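Home > Press > News releases > Huledero opens its old customs house to visitors

Press release
9/14/18

Huledero opens its old customs house to visitors, and you can sleep next door

Hello from the harbour! I'm Phyllis Sowerby and I look after visitor information for the town of Huledero. I've written a fair few of these releases over the years, mostly about ferry times and the sardine supper, so you'll forgive me if this one runs on a bit. The old customs house on the quay opens its doors to the public next month, and I've been waiting to type that sentence for a very long time.

If you've ever come in on the Braltau ferry you'll know the building, even if you didn't know what it was. It's the long yellow one with the clock that runs slow. Inside there are 7 rooms on two floors, and you'll be able to wander through all of them – the weighing hall, the clerks' office with its sloping desks, the bonded store where they kept the brandy, and the little room at the top where somebody sat with a telescope and watched for boats that didn't want to be watched.

My own favourite is the staircase. It has been closed for as long as I've lived here, and the first time I went up it I had to stop halfway and look out of the round window at the fishing boats. Do the same. There's a ledge for your elbows.

What you'll find inside

The displays were put together by Neusa Frota, who grew up two streets away and whose grandfather worked in the weighing hall. She has gone for real things you can get close to: ledgers, scales, seals, a confiscated accordion. Labels are in Portuguese and English, and there's a proper paper guide to carry round with you (I do like a paper guide). "I wanted people to hear the building a little," Neusa told me. "The floors creak, the shutters bang, and we've left them alone."

On the ground floor there's a small exhibition of harbour drawings by Lanying Shen, who spent last February here sketching in weather that kept the rest of us indoors. They're lovely, wet-looking things, full of rope. They stay up until the end of the season and after that they go to the gallery in Pumden.

Getting here

The ferry from Braltau is still the nicest way to arrive. Sit on the left-hand side for the lighthouse. If boats don't agree with you, take the coast bus from Sampaio, which stops right outside the church, and walk down the steps to the water. There are 179 of those steps, and yes, you'll have to come back up, although the bakery at the halfway landing makes this a lot easier to bear. Drivers should leave the car in the top car park. Please don't try the quay, it's narrow and the fishermen need it.

Tickets and times

We're open Wednesday to Sunday, ten until five, with last entry at half past four. Entry is 2 euros for adults and free for children. You can buy tickets at the door or from my window at the tourist office, where I'll probably try to sell you a tea towel as well. The first 100 visitors get a print of one of Lanying's drawings.

Guided walks leave from the front door on Saturday mornings with Alcides Lacerda, a retired pilot-boat skipper. He does the customs house first, then the sea wall and the chapel, and finishes at the fish market. Bring flat shoes and a hat. Booking ahead is a good idea for these, as he likes to keep the groups small. 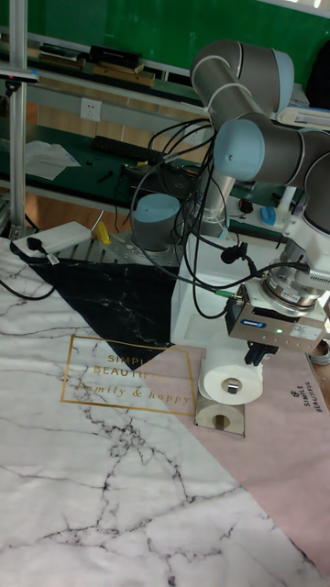
Where to stay

The warehouse next door to the customs house has been turned into a guesthouse by Sorin Vlachou, and it takes its first bookings the same week we open. The front rooms look straight over the harbour. The back ones are quieter and get the morning sun. Breakfast is downstairs at one long table, and the fig jam is made in town. Ring early if you're coming for a weekend – I've already had people asking.

For the press

I'm happy to show journalists round before opening, and Neusa and Alcides are both up for interviews. Drop in at the tourist office on the quay or leave a message with whoever picks up the phone.

Phyllis Sowerby
Visitor Information, Huledero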